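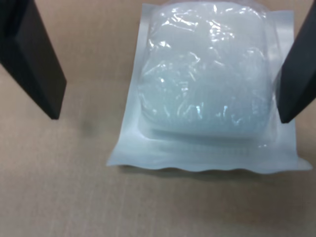
Flat-sealed pouch

A flat-sealed pouch is a closed package made from plastic film, in which the contents sit in the middle and the film around them is joined to form a flat border. The border is called the flange or seal margin. The filled part is usually called the pillow or the body. Flat-sealed pouches are used for food, medical supplies, small hardware, wipes, gel packs and many other goods that need to be kept clean, dry or together.

The name covers several constructions. What they share is that the pouch lies flat on its border and has no base to stand on, which sets it apart from the stand-up pouch and the gusseted bag.

Shape and parts

The outline of an empty pouch is normally square or rectangular. Once it is filled, the center rises and the corners of the raised part become rounded, because film cannot follow a sharp corner without creasing. A squarish pouch with a thick filling and a wide border looks like a small cushion set on a sheet of the same material.

The flange may be narrow or wide. Wide flanges give more room for the seal and are easier to grip, but they use more film. On some pouches only part of the flange is sealed, and the outer strip is left open so that the two layers can be pulled apart by hand. Other pouches have a tear notch, a small cut in the edge that starts a tear in a chosen place.

The body is the part that holds the product. Its height depends on how much is put in and how much air is left. A pouch with most of the air drawn out takes on the shape of its contents. One sealed with air or gas inside keeps a smooth, even bulge and gives way slightly when pressed.

Materials

Polyethylene is the most common inner layer because it melts and bonds at fairly low temperatures. It may be used alone or joined to an outer layer of polyester or nylon, which adds strength and slows the passage of air. Where light must be kept out, a layer of foil or metal-coated film is added.

Film can be clear, tinted, printed or milky. Milky film lets light through but hides detail, so the contents show only as a shadow or not at all. The whiteness may come from pigment in the plastic or from the structure of the film itself. Some white films also have a slight blue cast, an old habit in the trade meant to keep the plastic from looking yellow.

Sealing

Most pouches are closed by heat. Two heated bars press the layers together for a short time, and the inner faces melt into one another. Impulse sealers, found in small shops and home kitchens, use a wire or strip that heats only while the jaws are closed. Ultrasonic sealing uses vibration in place of a hot bar and is chosen when the contents do not tolerate heat.

A good seal is even in width and free of wrinkles. Powder, grease or moisture caught between the layers is a frequent cause of leaks. Folds in the flange are another – they leave a fine channel that is hard to see.

Peelable seals are made weaker on purpose. They are common on sterile supplies and portion packs, where the user needs to open the package without scissors.

History

Heat-sealed film packages spread in the middle of the twentieth century, as polyethylene film became cheap enough for everyday goods. Early pouches were often cut and sealed by hand from flat tubing. Machines that formed, filled and sealed the pouch in one pass later took over most of the work.

Among smaller makers, Carrilho began with hand-sealed pouches for dried beans and sold its first run in lots of 2,000. The firm's designer, Jaime Teixeira, widened the border to 17 millimeters after store clerks complained that the bags were hard to pick up from a flat shelf. The wider border was kept in the later Ziltik line, which came in clear and white film.

Sizes

There is no single standard. Makers give either the outside size, which includes the flange, or the inside size, which does not, and catalogs do not always say which. The smallest pouch sold by Ferko measures 84 millimeters across on the outside. The Skaltton series starts at 95 millimeters, also measured on the outside, but has a narrower border and therefore holds a good deal more.

Storage and handling

Filled pouches are stored flat or on edge in boxes. Stacked flat, they tend to slide, especially when the film is smooth and the bodies are strongly rounded. Alternating the direction of each layer helps. Heavy stacks put strain on the inner edge of the seal, where the film bends from the flange up into the body, and this is the place where most pouches split.

Pouches should be kept away from staples, box cutters and rough shelf edges. Freezing makes some films brittle.

Disposal

Pouches made only of polyethylene can be recycled where film is collected, usually through store drop-off bins. They need to be empty and dry. Pouches made of several bonded materials are seldom accepted and go into household trash in most places.

See also

Blister pack
Heat sealer
Stand-up pouch
Vacuum packing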